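Farnero Household Help
Community pages > Waste and recycling > Bottles and deposits

Caps on or caps off? And must I remove the labels?

Posted by Ryu
Friday, June 22, 2018

Hello everybody. I moved to this town in May and I am still learning how the recycling works. In the country where I grew up we gave all bottles back to the shop and received coins for them. In my new building there is one yellow bin for plastic in the yard, and next to it a paper with rules, but the paper was in the rain and the lower half cannot be read any more.

My neighbour on the ground floor tells me that the caps must be taken off, because they are from a different plastic. The lady in the shop tells me the opposite, that the caps must stay on. I have read three websites and they do not agree also.

So my questions are these. Do I leave the cap on the bottle or not? Should I press the bottle flat before? Is it necessary to wash it with soap, or is it enough with water? And the label, which is sometimes glued very strongly, must I scratch it away? I spent a whole evening with a knife and warm water on a single juice bottle and I would prefer not to repeat this.

I drink mostly water and iced tea from small bottles, if this is important. Thank you in advance for your patience with my English.

Greludine
Member, 482 posts

Welcome to the town! I am also not born here, so I understand the problem with the paper in the yard. You can ask the building office for a new one, they have them in a drawer.

I will go through your points one after the other. Please keep in mind that I speak for our collection only. If you have family in another town, their rules can be different, and this is probably why your websites do not agree.

Caps
Leave them on. Some years ago we were asked to take them off, and many people still do it from habit, your neighbour maybe too. But a cap alone is a very small thing, and at the sorting plant the small things fall through the sieve and go away with the rest waste. When it is screwed on the bottle it travels together with the bottle. Later, when everything is cut in small pieces and put in water, the cap material swims and the bottle material sinks, so they can be separated quite easily. The colour of the cap does not matter.
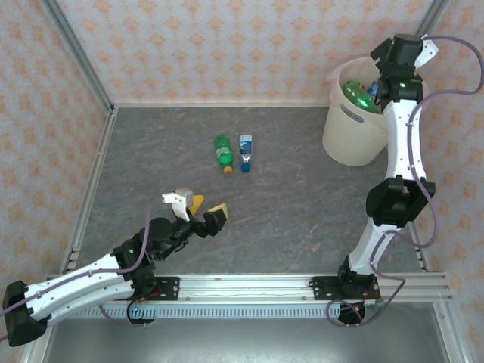 Labels
You can leave the label where it is. A paper label or a thin plastic one around the middle is no problem, it is taken off in the hot washing at the plant. The exception is the full sleeve, I mean the kind that covers the bottle from the neck to the bottom like a sock. Those have often a dotted line for tearing. If yours has such a line, tear it and put the sleeve in the same bin separately. If it does not, leave it and do not lose your evening.

Washing
Empty is enough for water. For iced tea and juice, put in a little cold water, close, shake two times and pour out. No soap is needed. I do mine at the end of washing the dishes, with the water that is already in the sink. Bottles from cooking oil are more difficult. I let them stand upside down in an old jar overnight, and what comes out I use for the pan.

Flattening
Yes for our yellow bin: open the cap, press the air out, close the cap again. If you do not close it, the bottle takes the air back and you have won nothing. Press it from the side and please do not stamp it into a thin disc, as the machines can then take it for paper.

One more thing which you did not ask. Do not put the bottles in a tied bag. Carry them down in a bucket or a basket and empty it directly in the bin. Tied bags are often not opened at the plant.

Bromura

caps on. i never wash anything and the bin was always taken. labels who cares

Farnero helper

I agree with the long answer above, and want to add only a small correction. For bottles which have a deposit mark the pressing is not allowed. The return machine in the supermarket must read the code on the label, and with a flat bottle it cannot. So look first for the mark, it is normally printed beside the code. With the mark: keep the round shape, keep the label, cap on, and take it to the shop. Without the mark: yellow bin, as explained.

Also the big containers of 1000 litres behind the sports hall are only for glass. I mention it because every summer there is plastic inside.

Ryu

Many thanks to all three. I asked in the office and received the new paper, and it says caps on, so the lady in the shop was right. I will tell my neighbour in a polite way. My iced tea bottles have the deposit mark and I had already pressed a whole bag of them flat. Does somebody know if it is possible to blow them up again?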